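Archives > Listwood Parents and Staff > December > Thread view

Subject: Re: Nominations for the Steren Award - a few thoughts before we all regret this
From: Orysia Harasym
Date: 29th December

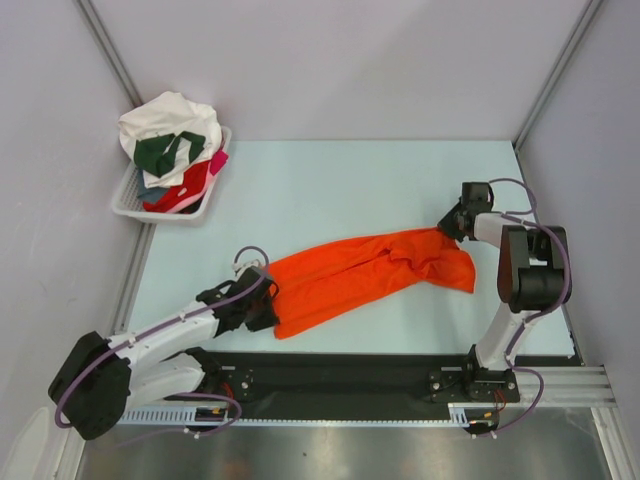 Hello all,

I have now read every message in this thread, including the one that was meant for somebody's sister, and I'd like to answer Brahim's questions before the holidays swallow what is left of my attention. His message is quoted in pieces below. I've trimmed the part about parking, which deserves its own thread and will surely get one.

Brahim Belhaj wrote:
> First, can someone explain why a school our size has an award
> that nobody has won in two years? My daughter asked who the
> last winner was and I had to tell her it was a tie between
> "postponed" and "see next newsletter."

Fair. The last person to receive the Steren Award was Zoila Huanca, for the reading partners program, and she got it in the cafeteria during a fire drill. The following year we had five nominations and three of them were for the same crossing guard, who asked us very politely to stop. Last year the form went out with the wrong return address. I know whose fault that was and I have forgiven myself.

> Second, the form says the award is for "a member of the school
> community who builds understanding." Does this mean teachers?
> Parents? Can a student be nominated? The form also says 750
> words, and I'd like to know if that's a minimum or a threat.

Anyone who works, studies or volunteers at Listwood can be nominated, and that includes students. It has always included students, but the old form had a line asking for "years of professional service," which tended to put the fourth graders off. Nektarios has taken that line out.

750 words is the maximum. Please believe me when I tell you that a short letter with one real story in it does better than a long one full of "passionate" and "dedicated." The winning letter for Zoila ran to less than a page and was mostly about a boy who wouldn't read aloud to anyone but her dog. I still have it in a drawer.

> Third, and I say this with affection, who picks? Last time I
> asked I was told "the usual people." I have lived here for
> eight years and I have never met the usual people.

You have met them, Brahim, you sat next to two of them at the chili supper. For this round the readers are Nektarios Gavalas from the front office, Orestis Lazaridis, who teaches middle school music and has no free evenings to begin with, and me. If you would like to become a usual person, we could use a fourth. The pay is coffee, and the coffee comes from the machine outside the gym.

Nominating letters are read with the nominator's name removed. I mention this for the parent who wrote to me privately to ask if it would "look bad" to nominate their own child's teacher. It won't look like anything. We won't know it's you unless you sign off with the name of your boat, as happened once.

> Last thing. Is there still money attached? The newsletter said
> $25, which I assume was a typo.

Sadly it was not a typo. It was a gift card, and it was for the Fragkou bakery, and Zoila reports that it covered almost half a cake. We're doing better this time. The family that set up the award has offered $750 for the winner to spend on a school project of their choosing. I realize that is the same number as the word limit. Orestis has already asked me whether it is a dollar a word and I'd ask the rest of you to be more original.

A few practical points, since I have you here:

- The new form is in the front office, in the tray next to the lost mittens. Paper only for now. The online version goes through Cliltuvar, and Cliltuvar has decided that I'm a student and would like me to finish my fractions.

- Letters can be in any language you're comfortable in. We'll find a reader. Last time we had one in Spanish that was the best of the bunch, and I'm sorry it took us so long to say so.

- Please ask the person before you nominate them. See crossing guard, above.

- The closing date will go out once the office reopens and Nektarios can look at the assembly calendar. I'm not going to guess at one, having guessed before.

Whoever is chosen will get the plaque at the spring assembly. The plaque currently has room for 25 names and we've filled in rather fewer than that - the engraver has started asking if we're all right. Families of the winner are invited, and there will be chairs this time. The award itself began one September as a handshake and a fern, so I think we can call this progress.

Brahim, let me know about being a reader. And if anyone still has the fern, Orestis would like it back for the music room.

Orysia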